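Print this article | E-mail this article
Shares 14 | Comments 6

4.3 The box that stays on the table

We came to Prustville expecting to write about cupboards. The wider Brovovura study had already logged 3013 objects across 14 homes, and our share of the work was meant to follow those objects into drawers, wardrobes and shelves. What caught our attention, and then took over the whole of this section, was the cardboard box: the kind that arrives with shopping in it, gets emptied, and never leaves. We recorded 102 of them in use as household storage, and a good many sat on tables, in full view, with their printed fronts facing the room. Figure 6 shows one type we grew very fond of, the bright printed box with a hole in the side for a hand.

Figure 6. A red cardboard box in use on a slatted tabletop.

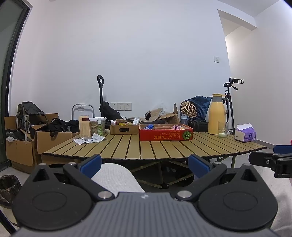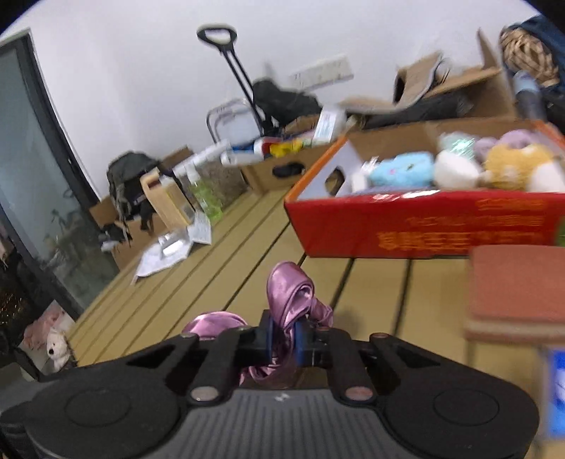

Kristine Castillo told us she had stopped thinking of such a box as packaging by the end of the first week, and that if anyone asked her where something was, she would say "in the red one" without needing to add the word box. She went on to say that the red one was where things went when they were small, when they were nice, or when she could not face deciding. We have thought about that last phrase a great deal. It describes a kind of storage that the tidying literature tends to treat as failure, and yet in her account it was plainly doing a job she valued.

We want to take the three parts of her remark in turn, since between them they cover nearly everything we learned.

Small things first. The table box is very good at holding objects that are too little to stand up for themselves. A jar or a flask can live on a bare tabletop; it has a base, and the eye finds it. Packets, hair bands, wrapped sweets, single sachets and soft toys don't behave like that. They slide, they get under paper, they fall through the gaps when the table has slats. Households with slatted or folding tables were the keenest box users we met, and several people gave the gaps as the cause without our asking. Kwadwo Frimpong had lost so many small things between the slats of his own table that he kept two containers going at once, a deep one for keeping and a shallow one for what he called the traffic.

We found the same pairing in other homes, and it deserves more attention than it has had. The shallow tray and the deep box look like two sizes of the same thing, but people used them quite differently. The tray takes what will be used up soon. Everything in it can be seen from a chair. You reach in and take something, and the rest stays where it was. The deep box is slower. It has layers, and the layers have an age: what arrived last is on top, what arrived first is at the bottom, and to get to the bottom you have to lift things out and put them somewhere, which on a small table means you must first clear a place. People know this very well. They would tell us, quite cheerfully, that a thing was "down in there" and then offer to find it after tea.

Then there are the nice things. We had supposed that a reused food box would be the home of the least valued objects, and in this we were simply wrong! Plush toys, hair accessories and gift-wrapped items came up again and again in the lists people made for us, next to quite ordinary packets of food. When Malsha Hettiarachchi sorted her own box with us, she handled each soft thing with real care, patting it flat before it went back. She pointed out that cardboard doesn't snag fabric as wicker does, and that a satin band which has been through a wicker basket is never the same afterwards. It had not crossed our minds before. We went back through the earlier notes with her comment beside us and found wicker mentioned as a nuisance in four other homes, always in passing, always about cloth.

The mixing of food with toys and toiletries was the point on which our own team disagreed most. One of us wanted to code it as disorder. The other three felt that the category was being borrowed from shop shelving, where like sits with like because strangers need to find it. At home there are no strangers. The person looking for the pink thing knows it went in after the blue thing, and that is enough of a system to be getting on with. We settled on the plain word "mixed" and asked each household to tell us whether the mixture bothered them. Mostly it did not, with the clear exception of anything that might leak. Spray bottles, flasks and open glasses were kept outside the box in every home where we asked, standing on the tabletop itself, and people were firm about this.

Last come the things that nobody had decided about yet. Earlier work at Strachan gives a useful handle on these by separating objects that have been put away from objects that have been put down. The table box seems to us to sit squarely between the two. To drop a thing into it is more than putting it down, because the surface is clear again afterwards and a meal can be laid. It is less than putting it away, because the thing can be had back in a second and carries no promise of staying. Loose papers make a helpful comparison. Receipts and single sheets were hardly ever put in the box. They lay flat on the table, often with something heavier set on top, and they stayed there until somebody dealt with them or swept them up in one go. When we asked Kwadwo Frimpong why paper was left out, he thought for a while and then said that if a receipt went into the box he would never see it again, whereas a toy could wait.

4.3.1 Handles, fronts and heights

Three features of the box itself kept turning up in talk, and we set them down in some detail because they are easy to overlook.

The cut-out handle matters far more than we had guessed. It is there for carrying stock, yet at home the box is seldom carried any distance. What people do is hook a finger or two through the hole and drag the box towards them, an inch or so, to look inside. They do it sitting down, and often while talking. In one home the hole had torn through to the top edge from this treatment, and the box had been turned round so that the good hole faced the chair.

The printed front was liked. We had a question about whether people would prefer a plain box and it fell completely flat. Bright red and yellow print made the box easy to name and easy to spot, and several people enjoyed the pictures of fruit. Where two boxes stood side by side they were told apart by colour first and by what was in them second. Plain brown boxes, on the other hand, had to be described by position ("the one by the wall"), and this went wrong as soon as anyone moved the table.

Height is the hardest to pin down. A box that is too tall for the table hides the people opposite, and gets moved to the floor, where it becomes something else: a store, visited rarely. A box that is too low overflows. The ones that stayed on the table longest were those a seated adult could see into by leaning forward. We did not measure this and wish we had. The Jurkach group are running a follow-up with a tape measure, and we are looking forward to it enormously.

4.3.2 Emptying

We asked everyone to tell us when they had last emptied the box right out. Most could not say. Two had done it in June, when the tables were folded and taken outdoors, and both described it as a pleasure — all sorts of things came to light that they had been missing. A folding table imposes this now and then, as you can't fold it with a box on top. Fixed tables impose nothing, and the layers go on building.

It is worth adding that emptying did not lead to sorting. In both cases the contents went back in much as they had come out, with a few packets thrown away and the favourites moved to the top. Malsha Hettiarachchi laughed when we asked whether she had thought of dividing things up at that point. She had, for the length of time it took to boil a kettle, and then she had put everything back in the red box because that was where it lived.

We take up the question of lids in 4.4, where the evidence is thinner and our opinions, it must be said, are rather stronger.

Print this article | E-mail this article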